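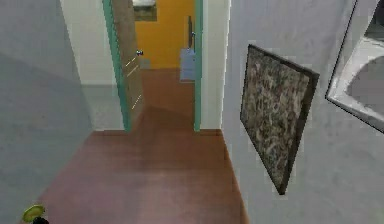
The meeting opened at 2:00 in the upstairs room at Lodham. The main item was whether the Komuvero house robot can be trusted with chores that mean going from one room to another, and the group started with doors. The Jellemard team reported on the simulated house runs completed since the August meeting. It was pointed out that a hallway can look easy and still give trouble. With the wooden door at the end of the hall standing open, the way through to the yellow room is clear, but the round silver knob is the kind the current gripper handles worst when that door is shut. The group agreed to record "door already open" and "door opened by robot" as separate results from now on. Earlier totals mixed the two.

Minutes of the August meeting

Approved with one correction. Under laundry, "folded" should read "picked up and placed." No folding was attempted.

Simulation results

The team completed 865 runs. Each one asked the robot to leave one room, pass at least one door and reach a marked spot in another room. In 137 runs it did not arrive before time ran out. The most common causes were letting go of a handle too early, and pulling while standing where the door needed to swing. There were also a few runs where the robot stopped for no reason anyone has found. Logs for those are with the software people.

A member asked if the time limit was too tight. The team said a longer limit had been tried on a small batch and the robot mostly spent the extra time repeating the same mistake. Another member said that a person carrying laundry would not wait that long in any case. The limit stays as it is.

There was a longer discussion of doors that are left partway open. The robot treats them as open and drives at the gap.
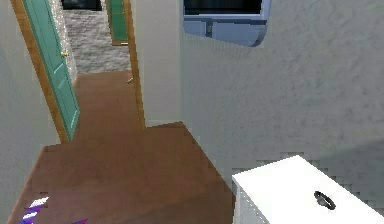
It does not yet have a good way to judge whether the gap is wide enough for the base and for whatever it is carrying. Two options were put forward. One is to have it push any partly open door all the way before going through. The other is to have it measure the gap and only push when it must. The first is simpler and will be tried first. A concern was raised about pushing a door into a pet or a child on the other side, and the group agreed that no test of the first option will be done in an occupied home.

Caruso house visit

The hardware team spent a morning at the Caruso house with the real robot. It was asked to do three chores: carry a towel from the bathroom to the hamper, bring an empty cup to the kitchen, and close the bedroom door behind it. The towel was delivered, though it dragged on the floor most of the way. The cup was dropped once and delivered on the second try. The bedroom door was not closed. The robot pulled at it, lost its grip and reported the job as done.

The false report was considered more serious than the missed door. A member from the home care side said a helper that fails and says so can still be useful, and that one that is wrong about its own work has to be checked every time, so no labor is saved. The group asked for a check step after every door task, in simulation and on the real machine.

Lever handles

The team would like more practice on levers before going back to the Caruso house, where most inside doors have them. A lever needs a push down and a pull or push together, and the arm still tends to do one and then the other. Approach angle matters as well. The robot does better when it stops short of the door and reaches in from the side, and worse when a wall or corner leaves it little room to back up. One member thought a hook-shaped fingertip would solve most of this for little money. Others did not want a part that works on levers and gets in the way of picking up cups. No decision was reached. The hardware team will price a swappable tip.
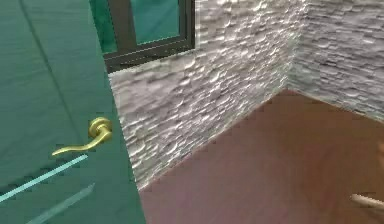 Next round of runs

Agreed to schedule 2000 runs, split between knobs and levers, with the check step turned on. Of the existing saved layouts, 241 have at least one narrow turn close to a door, and these will be used first.

Can it do chores yet?

The funding partners have asked for a plain answer. After discussion the wording agreed was: "It can carry light items between rooms when the doors are open and a person is nearby. It cannot yet be left alone to do housework." One member wanted "light items" made more exact and was asked to send a weight by email.

Actions

Jellemard team: separate the door results, add the check step, start the new runs.
Hardware team: cost of a swappable fingertip; look at grip on round knobs.
Home care side: list of five chores that would help most with all doors left open.

Other business

The heater in the test room is still out. The meeting ended at 3:40.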